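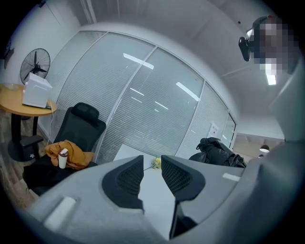
*Page last changed: June 24, 2018*

I have worked in five offices and four of them were going to change the way I worked. The fifth was above a tyre shop in Stanurthorpe and made no promises at all, and I got more done there than anywhere else. I know one person's memory of a tyre shop isn't evidence. I bring it up only because the evidence on the other side isn't much better, and it gets printed on nicer paper.

What set me off was a brochure. Our lease is up in November and a fit-out firm called Imosau has been in to talk to us about "transparent work". They left a booklet on every desk. It says that glass-walled meeting rooms build trust. It says staff who can see each other meeting are more likely to feel included in decisions. There's a graph with a line that goes up and no numbers on the side.

I'd like to know how anybody measured that. Feeling included in a decision, as far as I can tell, comes from being asked. If four managers are in a room deciding my hours, I don't feel more included when I can watch their mouths move.

Then there are the blinds. Every glass meeting room I've ever used has had blinds, and in most of them the blinds spend a good part of the day closed. So you pay for a wall you can see through, and then you pay for something to stop you seeing through it. The booklet lists the glass as a feature on page three and the blinds as an optional upgrade on page eleven. A plaster wall does the same job for less money and you can hang a calendar on it.

I asked what the upgrade cost. $198 a panel, fitted, and the curved wall costs more on top of that because curved things always do. The rep told me most clients "go for the privacy package in the end". I asked whether most clients might then be happier with a normal room. He said it was a different conversation, and we didn't have it.

## The survey

I'm suspicious of myself here as well, so I went looking for the survey the booklet quotes. It says 2000 office workers were asked and most of them preferred "open and connected" spaces. I wrote to Imosau and they sent me the longer version, and fair play to them for that.

A few things stood out:

- The 2000 were invited. The number who filled it in was 1268.
- The question was "Would you prefer a workplace that is open and connected, or one that is closed and isolated?"
- There was no question about noise.

You could get the same result asking people if they'd like their lunch fresh and tasty or old and grey. I'm a bit surprised there weren't more takers for the first option, to be frank. Someone in there was holding out for closed and isolated, and I would like to work with them.

## What I'd spend it on

People tell me I'm just against change, so I'll say what I'd be for.

Doors that shut properly. Our current small room has a door that drifts open a hand's width unless you wedge it, and I've heard at least one conversation I should not have. Rothe, the company that looks after our building, quoted $800 to rehang it last year. It was knocked back as too dear. The same people are now thinking seriously about a curved glass wall.

A heating control that's connected to something. I have doubts about ours — I've turned it both ways in July and felt no difference.

And a table people can eat at, away from the desks, where it isn't rude to be on your own.

The other quote we had was from Vosutik, and it was duller. No booklet. They wanted to know how many of us were on the phone at once, which is the first sensible question I've heard in the whole process. They also tried to sell us a "focus pod", which as near as I can work out is a phone box with a cushion, so I'm not handing out medals.

I might be wrong about some of this. I've read posts by people who love their glass rooms, who say the light gets further into the building and the place feels less like a bunker. The light part I can believe. You can go and stand in it and check. It's trust I have trouble with, being sold by the panel.

The decision gets made next month, in the small room, and if nobody finds the wedge I'll probably hear how it goes. I'll add a note at the bottom of this page when I do.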